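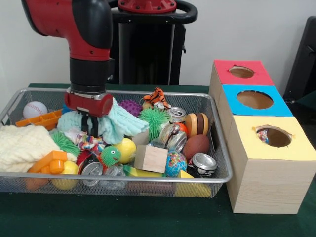
The Tiger Goes Last

Twenty to four and the van at four. Elspeth Baird had the list in her teeth.

"Blanket," she said, round it.

"In," said Gregor.

"Burger."

"In. Under the tiger somewhere."

"The tiger's not meant to be in. I said tiger last."

He looked at the basket. Wire thing, long, from a chip shop or a laundry, they'd never known which. It had come with the Saxena boxes years back, when the toy library at Gundeck was a cupboard and a biscuit tin and Elspeth's mother did the stamping. Now it was this. Two tables in green cloth and everything they owned to be got out by four so the new people could measure for shelves.

"He can come out again," Gregor said.

"He'll be at the bottom by then. He'll be under the cans."

Why the cans, he wanted to ask. Who lends out a squashed can. But he had asked in June and she'd gone quiet and then said the little ones liked the noise, and that had been that. So the cans were going to Peltora with the rest. Silver ones, dented every way a can will dent.

"Football," said Elspeth.

"Which."

"The brown one. The small one, Gregor, the one that fits your hand."

In. In. In. The globe too, that was a ball really, all the seas on it. He'd learned Africa off a globe like that. Hers was bigger, she said, and had lit up. Everything of hers had lit up.

The phone went. Neither of them moved. It was either the van or her brother, and the van would ring again.

"Now the bin," she said. "Other end."
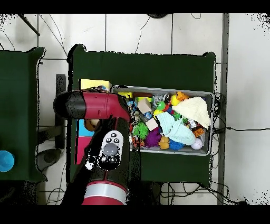

Gundeck Evening Writers, Short Story Table

The bin was Gregor's. Not his to keep, his to pack. Grey plastic, shallow, no good at all for the job, things stood up out of it whichever way you laid them. He'd put the duck in a corner so it wouldn't get sat on. He had put the knitted cloth in the other way first and then taken it out and then put it back.

"You've been ages over that."

"I have not."

"You have. You've arranged it."

He had a bit. There was a parrot in there he'd always liked. A green one. It used to go out every fortnight to a boy called nothing anyone could remember, who brought it back in a bread bag with a note from his gran. Parrot good. Parrot good again. Then one time, Parrot tired. They'd kept him in for a week after that, on the high shelf, and Elspeth had laughed till she had to sit on the stool.

"Do you remember parrot tired," he said.

"Don't."

"I'm only saying."

"Don't, I'll go, and then we'll never get done." She turned the list over. Nothing on the back. She turned it over again. "Blocks."

Pale yellow, light blue, pink. Still out on the cloth beside the bin. They were the last thing to go anywhere, always, becuase they were the first thing any child went for. Go in, see blocks, sit down. You could have had a train set the length of the hall and they'd still have sat down at the blocks.

"Leave them till the end," she said.

"You said the tiger was the end."

"Two ends, then."

Ten to. Out in the street something big was reversing, beeping, and they both stopped. Not theirs. A skip. It went on up towards Buner Street, taking its noise with it.

He thought, now. Say it now. He'd had it ready since the letter came, had said it to the bathroom mirror and the dog. There's a room behind my shop. It's only small. It's got a window. Peltora don't want the toys, Elspeth, they said they'd take them, that isn't the same as wanting.

What he said was, "Is the stick meant to be in here?"

"What stick?"

"There's a brown stick."

She came round and looked. Stood close, smelling of packing tape. "That's a drumstick," she said. "Or it's off a kite. Is it? Put it in. I don't know. It's been here longer than me."

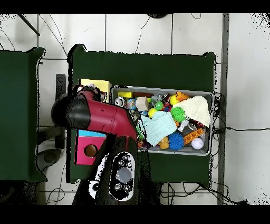

The bin, nearly done. Duck top right.

So the stick stayed. And the little black and white fellow, who was a panda on the card and a penguin to everyone under five, he stayed too, and she put out one finger and touched his head.

"They'll want to know which he is," she said. "At Peltora. They'll have a form."

"Put both."

"They won't have room for both. It'll be one box and you tick."

Her voice had gone odd. He looked hard at the pink block, the round hole in it. Children posted things through that hole. Crusts. Once a bus ticket, once somebody's tooth, and that had been a week of telephone calls.

"There's a room behind my shop," said Gregor Rutherford.

She didn't say anything.

"It's only small. There's a window though. You'd get the baskets along one side. I'd have to shift the paint but I've been meaning to shift the paint. I'm not, I mean it's not charity, I'd like the company, I'd like the racket. I don't mind the cans. I'd have the cans."

"They're sending a van," Elspeth said.

"I know."

"It'll have cost them. It'll be two hundred pounds, a van like that."

"Then it can drop them at mine. It's on the way. It's nearly on the way."

Five to. She went back to the wire basket without answering and he thought, well, that's that, you great lump, and picked up the tape and couldn't find the end of it. Round and round with his thumbnail. Behind him the rattle of a can, then another can.

"What are you doing?"

"Getting him out."

"Who?"

"Who do you think? He's not going in the back of a van if it's only to yours. He can sit up front."
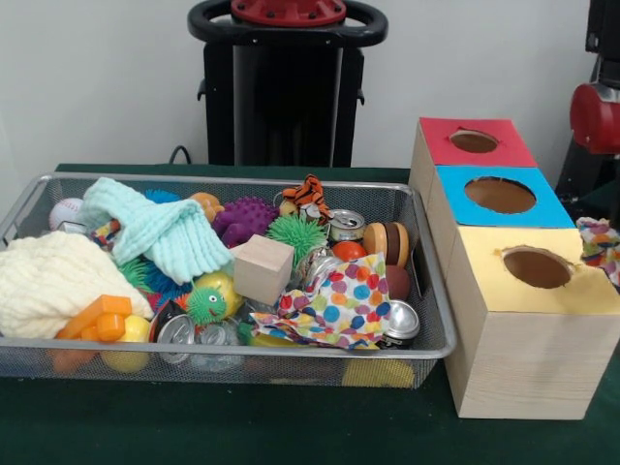

Tiger on the back rim. Washcloth still not folded.

It took her three goes, he'd hooked himself over something. Then she had him, orange and black, and she put him in her coat pocket with his head out, and the bell rang downstairs.

"That'll be them," said Gregor.

"Well go and tell them then. Tell them where it is. I don't know the number, do I, I've only ever come in the front."

He went down the stairs too fast, the tape still stuck to his thumb.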